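Kerkel Shared Workshop – handheld gripper build
Progress report to the Mancuso small grants fund, December

Work since the last report has gone into the 2 handheld grippers and the cloth-folding task they were built for.
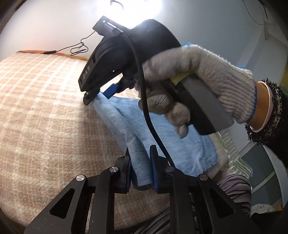 The grant for this stage was $2000. We have spent $516 of it, mostly on finger pads, screws and cable. A further $1000 is set aside for the Tamik controller boards, which are on order. The rest stays in reserve.

Finished so far:
Both grippers assembled and wired.
Finger pads changed from the hard type to a softer rubber one.
Trial recordings started at home, on soft surfaces as well as the workshop bench.

Thin towels go well. Thick fabric is harder – the fingers close on the top layer and leave the one under it behind. We tried a wider pad and it made picking up a corner worse, so we went back to the first shape.

The cable is still a nuisance. It drags on the cloth during longer folds, and we plan to route it along the forearm with clips. The Stilano arm has not been mounted yet. Its base plate was drilled to the wrong pattern and has to be made again.

Next period: new base plate, cable clips, controller boards fitted and a first fold with the arm. We are not asking for any change to the budget.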